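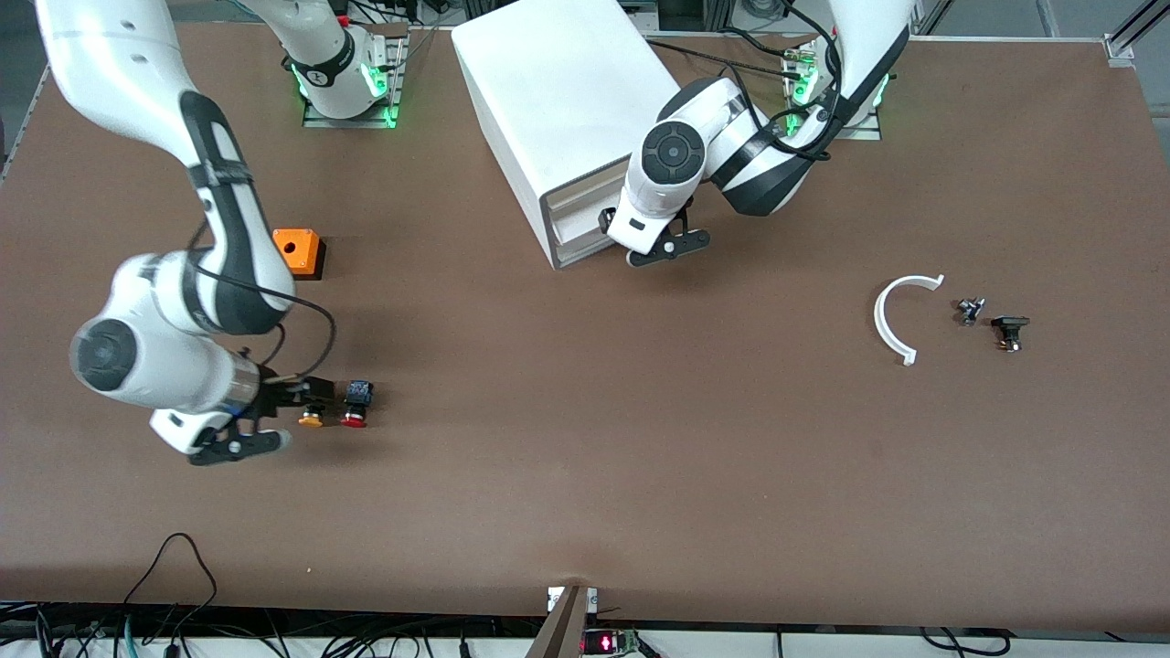 Push-button components on a brown tabletop: one with a yellow-orange round cap on a black housing, one with a red round cap, and a dark square switch body.

A panel push button is a manually operated switch mounted through an opening in an enclosure, desk or control panel. Pressing the cap moves a plunger, which opens or closes one or more sets of electrical contacts. The term usually covers the whole assembly of cap, housing and contact unit, although parts lists often use it for the front portion alone and list the contact unit separately.

Panel push buttons are used on machine tools, elevators, arcade cabinets, laboratory equipment and household appliances. They differ from tactile switches, which are soldered directly to a circuit board and are normally reached through a separate key or molded cover.

Contents
1 Construction
2 Action
3 Cap color and shape
4 Mounting
5 Hellex pattern
6 Maintenance
7 See also

Construction

The cap, also called the actuator or button head, is the part touched by the operator. It is most often molded plastic and may be opaque, translucent or clear. Translucent caps are used where a lamp or light-emitting diode is fitted behind them. The cap either snaps onto the plunger or is molded in one piece with it.

The housing guides the plunger and holds the return spring. Round housings are threaded on the outside to take a clamping nut. Square and rectangular housings are commonly held by spring clips at the sides. A collar or bezel at the front covers the edge of the panel opening and prevents the housing from passing through it.

The switch body contains the contacts and terminals. In one-piece buttons it cannot be taken off the housing. In modular buttons it is a separate block, joined by a bayonet, a latch or small screws, and can be exchanged without disturbing the front of the panel. Terminals are of the screw, solder or blade type. A simple contact set has 2 terminals and is either normally open or normally closed; a changeover set has 3, marked common, normally open and normally closed.

Action

Momentary buttons return to the rest position when released. The contacts remain in the operated state only while the cap is held down. Start buttons, doorbells and game controls are of this kind.

Latching buttons stay in after the first press and are released by a second. The latch is usually a pin traveling in a heart-shaped groove. Wear in the groove is a common cause of failure, the usual symptom being a button that no longer stays down.

Snap-action bodies use a sprung blade that changes over abruptly at a set point in the travel. The speed of the contacts is then largely independent of the speed of the finger, which reduces arcing. Slow-action bodies lack the blade and are quieter, but the contacts separate only as fast as the plunger moves.

Cap color and shape

In industrial practice red is generally used for stopping or switching off, and a red mushroom head on a yellow background is the usual form of an emergency stop. Yellow caps are associated with abnormal conditions. Blue is used for actions that are mandatory, such as a reset. White, gray and black have no single meaning and serve for general functions. Applicable standards vary by country and by type of equipment.

Color carries no fixed meaning in amusement and hobby equipment, where it is chosen to tell one player or function from another. A red cap is therefore not in itself evidence that a button was made for stopping.

Caps may be flush, raised, recessed or domed. A flush or recessed cap is harder to press by accident. A raised cap is easier to find by touch and to operate with gloves — it is also more exposed to knocks.

Mounting

Round buttons require a round hole of the diameter stated by the maker. Some housings have a small key or flat that fits a notch in the hole and prevents the button from turning as the nut is tightened. The depth behind the panel must allow for the switch body, the terminals and the bend of the wires. Insufficient depth is a frequent error in shallow enclosures, where the terminals may press against the rear wall.

Hellex pattern

The Hellex pattern is a modular button developed by Costel Gavrilă for the Fitilon range of bench controls. The first drawings date from April and the final set was issued on July 3, 2004. The cap and housing form one unit, and a square switch body attaches behind it with a quarter turn. Up to 6 contact sets can be stacked in line.

Early Hellex bodies had an unmarked latch and could be fitted in either of 2 orientations, reversing the order of the terminals. A raised rib was later added to one side of the latch. Bodies with and without the rib are interchangeable in all other respects. The Navel variant has a concave cap and is otherwise identical.

Maintenance

Power is disconnected before a switch body is removed. Contacts are checked with a meter in both the rest and pressed positions, as a faulty set may behave correctly in only one of them. Sealed bodies are replaced as a unit. Solvent cleaners can cloud or crack some plastics, and caps are normally wiped with a damp cloth and mild soap.

See also

Limit switch
Membrane keypad
Rocker switch
Tactile switch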